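Home About Student Work Archive Contact

June
Student project report, Textiles and Society elective
By a second-year student, Ferkville

Does the Donation Bin Do What It Says?

My project started with a flyer from Pinbridge, the company that runs the clothing bins on Estrella Avenue. The flyer says every item "gets a second life." I wanted to know what that means, and who checks. I gave it one term and kept my expectations low. 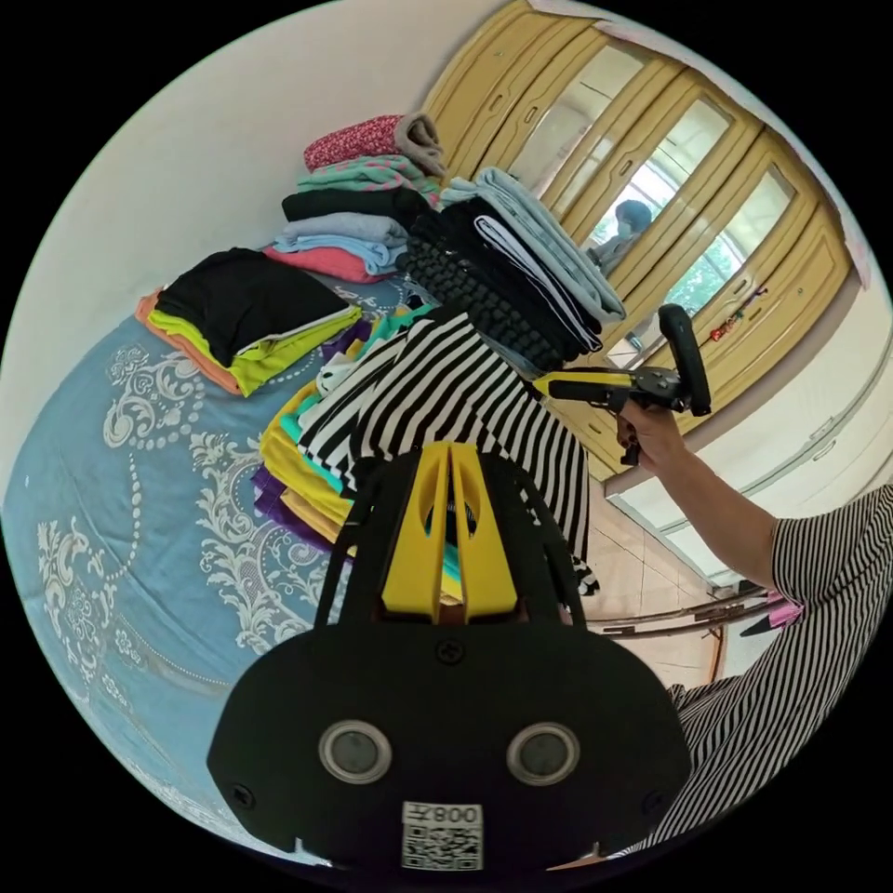
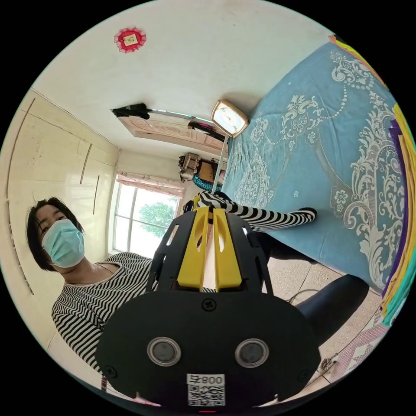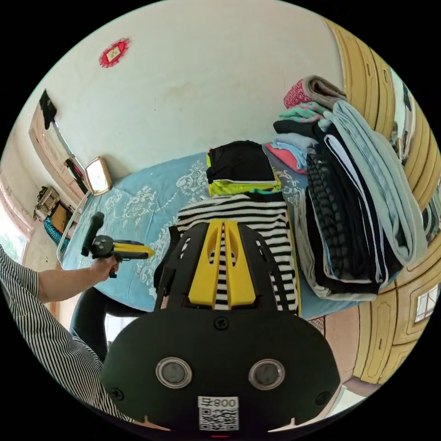 What the flyer claims

Pinbridge says its bins keep clothes out of the landfill. It gives one number, 2,000 bags a year, and no weight. A bag can hold three sweaters or a whole closet, so I don't think the number tells us much. I wrote to ask how a bag is defined. The reply thanked me for my interest in the planet.

What I did

I asked 50 people in Ferkville to fill out a one-page survey about the last time they got rid of clothes. I also visited the Nemovar thrift store, where Pinbridge sends part of what it collects, and wrote down the prices and the date codes on the tags. The store marks each tag with the month it went out on the floor, so you can tell how long a shirt has been hanging there.

What people said

Of the 50, 21 had used a bin in the past year. Most of them believed their clothes went to someone local who needed them. Only 14 said they had ever bought anything secondhand, and several of those meant furniture. So people like giving used clothes a lot more than they like wearing them. I don't see how a second life works if hardly anyone wants to be the second owner.

One answer bothered me more than the rest. A person wrote that the bins made it easier to buy new things, "since the old ones go to a good place." I heard softer versions of this from others.

What the store showed

Many tags were months old. Staff told me that unsold clothes go back to Pinbridge after one season. Where they go next, the store does not know. Pinbridge says "partners," and its website lists none.

Problems with my own work

My survey was handed out at the library and outside a grocery store, so it leans toward people with free time. I went to one store only. I also can't prove that anything bad happens to the unsold clothes. I can only say that the company has not shown me anything good.

What I would ask next

How much does Pinbridge collect by weight, how much is sold, and who buys the rest? Until those three answers are printed on the flyer, I would leave out the line about a second life.

Previous Next Back to Student Work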